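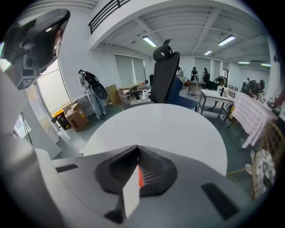
March 2025 — the big room, second week

Got in before eight and the room was already light. The tall window on the left does most of it. I had meant to put the blinds up on the back wall first thing and then forgot, and they stayed as they were all day.

The round white table is staying where it is. Lucía wanted it over by the railing stairs, and we tried it there before lunch and moved it back again. It is heavier than it looks and the foot catches on the floor joints. In the end she agreed that people walk through the middle anyway and might as well walk around something. Wiped the top down with the Tristau spray, which leaves it a bit tacky for an hour. Will go back to soap and water.

The black mesh chair with the headrest is the one I like and I am keeping it at the table until somebody objects. Bình says it leans to one side. I sat in it for most of the afternoon and did not notice. The tilt lever is stiff. Need to look up whether Bruller still sells the part or whether it is a matter of oil.

Boxes. There are still too many on the floor. Victor went through the pile by the stairs and flattened what he could, and the recycling people took 70 kilos of cardboard by their own scale, for which they charge us nothing. What is left has things in it or is waiting for a decision. One is leaning against the wall and I would like it gone by the end of the month. I asked that the black case with the yellow lid not be used as a step. It got used as a step.

The workbench at the back is the real job. It is low, and anything put down there stays there. I cleared one end of it in the morning — tape, cable ties, two mugs, a roll of labels with no labels left on it — and by four o'clock that end was full again. I don't think it's anyone in particular. The only cure I can see is shelves above it. Nassoro measured the wall at lunch and thinks we could get two in under the window sill if they are narrow. He priced them at Owino for 95 each, brackets extra. I said yes to one for now.

Other money: the invoice for the blinds came, 1465, which is what they quoted. They are a pale gray-green and I was against the color when we chose it. I don't mind it now. With them down the room is easier on the eyes after lunch, and the white ceiling doesn't glare the way it did in the old place. The ones on the right-hand side run a little slow on the chain. Charoen says that wears off.

Swept twice. The second time was mostly foam crumbs from the packing. They stick to the broom and then to my sleeves.

Up on the mezzanine there is nothing to report. Victor wants to put plants along the black railing. I said small ones, and tied on, with people sitting underneath. He had already picked out five on the Jukelora site and sent me the links. Told him to wait until it's warmer, May maybe, and to get saucers.

Lunch was rice and the rest of the chicken, eaten at the round table with Lucía and Bình. Lucía brought oranges. We talked about whether to get a second table or two more chairs first. I'm for chairs.

Left at six. Took home the small broom to wash it. Tomorrow: oil for the chair, ring Owino before ten, find out who owns the mugs, and the blinds up before I do anything else.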